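Chapter 7

Choosing a Two-Arm Workstation: The Offer and the Trial

In the chapters before this one we have looked at single arms, at grippers, and at the safety of the people who work near them. Now we come to a question which many readers will meet in their first job. A supplier offers a complete two-arm station, and somebody has to say if it is worth the money.

We will follow one offer through the whole chapter. The supplier is Gombridge, and the product is called Drakico. It is sold as a kit: two arms, two grippers, a body with a head camera, a camera at each wrist, and the software to teach and replay a task. The buyer is Palaniappan, a company that packs mixed toys and sports goods for small shops. It handles 859 different articles, and most of them do not have a regular shape.

The brochure says that the kit can be used for "objects of every kind". A careful buyer does not argue with such a sentence. He asks for a trial with objects that he chooses himself. A ball is a good first choice. It has no edge to hold, it rolls away when one side is pushed before the other, and a large one needs both arms at the same moment.

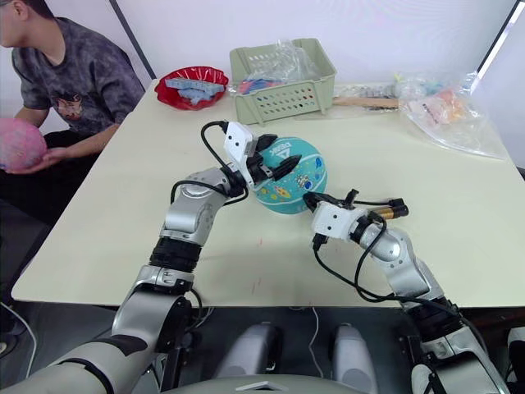

The second point to study is the price of the service. In the Drakico offer, the arms are paid once, but the software license must be renewed every January. The license includes 110 hours of remote help. Hours that are not used are lost, and extra hours are charged separately. Students often compare only the purchase prices of two kits, and for this reason they choose the wrong one in Exercise 7.2.

The third point is the wear of the parts that touch the goods. Finger pads are cheap, but the station must stop while they are changed. Gombridge recommends an inspection after 1,000 grasps and gives no figure for replacement. The buyer should ask for this figure in writing, together with the kind of surface on which it was measured. A pad that grips smooth rubber well can behave quite differently on cardboard.

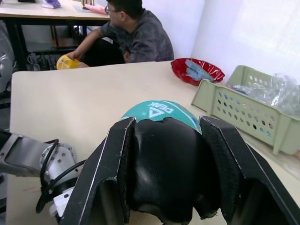
Justodus objected to this part of the chapter when it was still a draft, and wrote that we were too strict with the supplier: every gripper pad gets worn, the price of a new set is small, and a buyer who asks for a guarantee on pads will simply pay for it somewhere else in the contract. It would be better, the letter went on, to ask how many minutes the change takes and if the operator can do it without a technician.

We have kept our text, but the second question is a good one and we have added it to the checklist in Section 7.4. The checklist now has 54 points. It is long, and it is not necessary to use all of it for a small purchase.

Section 7.1 begins with the contents of the kit and explains which parts are standard and which must be ordered separately.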